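Setting Up Your Drink Station, Part 2: Clearing the Table and Caring for Bottles and Cups

Welcome back! If you worked through Part 1, your Skandach rack is standing firmly on its feet and you are probably itching to put something on it. Please hold off a little longer. The part most people hurry through is the next one, getting the table and the drinkware ready, and a bit of patience at this point saves a good deal of re-washing later on.

What you will need: a bowl or sink of warm water, mild dish soap, two soft cloths (one for washing and one for drying), a bottle brush with a long handle, and the Ukolent drip mat that came in the flat carton.

Clearing and wiping the table

1. Take everything off the table, including the small things that like to stay behind, such as coasters and loose caps. Put them on a tray so they stay together.

2. Wipe the surface with a damp cloth, going from the back edge toward you. On a white tabletop, look along it from the side while you wipe – dried juice shows up far better that way than from straight above.

3. Dry the table with the second cloth before you lay the drip mat down. Water left under the mat has nowhere to go.

4. Leave a good open stretch in the middle. You will want it for sorting, and it is so much nicer to work on a table that isn't crowded. 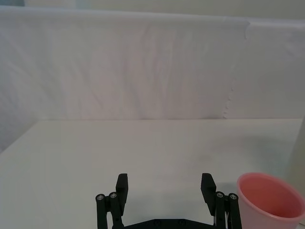
Does the drip mat have to go down before the bottles are washed?

It can wait until the washing is done, as long as it is flat and dry before the first bottle goes on it. Many people like to lay it early so that the wet pieces have somewhere to land, and that is perfectly fine too.

Washing insulated bottles

5. Unscrew the lid and set it aside. If the lid has a rubber seal, ease the seal out with your fingertips. Please don't use a knife for this, however tempting it looks, as a nicked seal will drip forever after.

6. Fill the bottle halfway with warm soapy water, put the brush in, and turn it against the wall and then the bottom. Take your time with the shoulders, where the brush tends to skip.

7. Rinse until the water runs clear, then stand the bottle upside down to drain.

Caution: Do not soak an insulated bottle in the sink, and do not fill it with boiling water to clean it. For a stubborn coffee smell, put 2 teaspoons of baking soda in the bottle, top it up with warm water, and leave it overnight with the lid off. 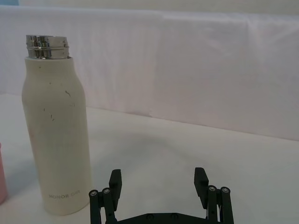
The neck deserves a few minutes of its own, and it is the spot we get asked about more than any other. Milk and sweet tea creep into the grooves each time you close the lid, and a sponge simply glides over the top of them. With the lid off, a bottle that has a shiny metal collar like the one on the white bottle gives you ridged threading to follow, so run a soft toothbrush along the ridges, all the way round, and rinse. While you have it in your hand, go over the outside as well. Dark flecks on a pale finish may be nothing more than surface marks, and a damp cloth with a drop of soap is the kindest way to find out. Scratches will stay, I'm afraid, and scrubbing at them with anything rough only takes away more of the finish. Go gently over printed lettering too.

Note: If you are setting up several bottles, the Tanner labels go on the rack itself and should be kept off the bottles. Press each label down for 5 seconds and let it rest before handling.

Sorting and placing the cups

8. Check each plastic cup for cracks by running a fingertip around the rim. A cup with a rough edge should be retired from drinking, though it makes a lovely holder for spoons or pencils.

9. Group cups by size before you think about color. It is a pleasure to see all the pinks together, we know, but cups of different widths stack badly and have a habit of sticking.

10. Stack no more than 4 cups in one pile, and only once they are dry inside and out.

11. Keep cups away from the edge of the table while you work. A light cup doesn't need much of a nudge from an elbow.
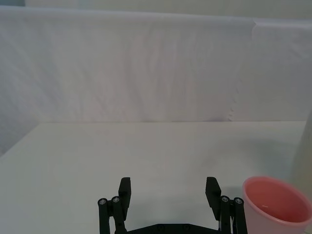 Pirmin Trummer wrote to us that he gave up stacking altogether and now sets his cups upside down in a single row, with the bottles standing behind them. He finds the morning goes faster when every cup can be picked up with one hand, and he says he would happily give up the extra shelf for it.

If you'd like to try the single row, use the lower shelf of the rack and turn the Plokum divider sideways so that it forms a low rail along the front. The divider clicks in at both ends. You may need to press quite firmly on the second end, and a small creak while you do it is normal.

12. Put the lids back on the bottles only when both pieces are fully dry. Until then, keep the lids in the side basket, seal facing up.

Continue to Part 3, Hanging the Side Hooks.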